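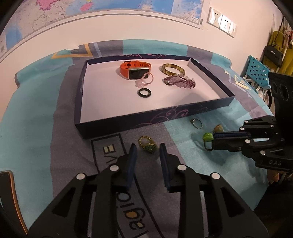 A smartwatch or fitness band, a ring and bracelets sorted into a box lid, with more jewellery lying outside it.

Soritz asks households to sort their jewellery before its June collection

The repair and reuse shop Soritz will run its jewellery and watch collection again this June, and is asking people to spend an evening going through their drawers before they come. The collection takes bracelets, bangles, rings, necklaces, brooches and wrist-worn devices, in any condition.

Pieces that can be worn again are cleaned and sold in the shop. Broken strings of beads go to the Soritz workroom, where they are restrung or kept for parts. Watches and fitness bands are checked by Doltent, the electronics repair firm next door, which also wipes any personal data left on them.

Last year's collection brought in 200 pieces, and 14 of them were later claimed back by owners who had given them away by mistake. This year Soritz has put together a short sorting guide, free at the counter, to help people decide at home.

The guide suggests tipping everything out on a bed or sofa and using the lid of an old gift box as a tray. Whatever is to be kept goes in the lid. The rest stays outside it until the end, when it can be looked at once more and bagged.

"A shallow lid works better than a deep box," said Bożena Rutkowska, who manages the shop. "You can see each piece without digging, and a ring doesn't vanish under a heap of beads. Most of the things people asked for back last year had been caught up in something else."

Beaded bracelets should be laid out separately where possible, as thin strands knot easily. Tangled pieces are still welcome – the workroom would prefer to undo a knot itself than receive a snapped string. Smartwatches should be signed out of any account and handed in with their charger if it can be found.

Yuto Wada, who runs the workroom, said single beads and odd clasps were also useful. "We had a bracelet waiting 6 months for one bead of the right size. It came in the bottom of somebody's sandwich bag."

Donations can be left at the Soritz counter from 10 in the morning until 5 in the afternoon throughout June. Small paper bags are provided, and each donor receives a numbered slip. Items are held for two weeks before they are cleaned or taken apart, and anyone who changes their mind in that time can bring the slip back and collect their things.

Soritz does not value jewellery and cannot accept pieces left in the letterbox.

Press contact: Aoi Tsuchiya, Soritz. Interviews with the workroom can be arranged on request, mornings only.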